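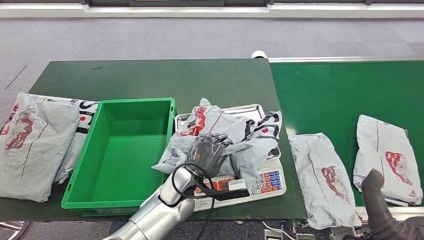 *Grey plastic mailer bag on a digital weighing scale, with further bags on the conveyor.*

## Flistetent plastic mailers, medium, pack of 172

The Purchasing Office tested this product in September as a possible replacement for the Bindia paper envelopes now used for clothing and soft goods. Each pack costs 18 euros, delivered.

The adhesive strip held well on all parcels sent to our branch in Vornov. Two bags arrived with small tears near a corner; both had been filled with boxed items, for which the supplier does not recommend them. Address labels stuck firmly, although handwriting in ballpoint smudged easily.

An empty bag weighs some 18 grams. Staff should include this when checking parcels against the 999 gram limit of our lower postage band.

The bags have no second strip for returns, and the opening is narrow for thick knitwear. The Office would welcome a wider size.

Rating: good. Approved for soft goods only. Orders should be placed through the Li catalogue.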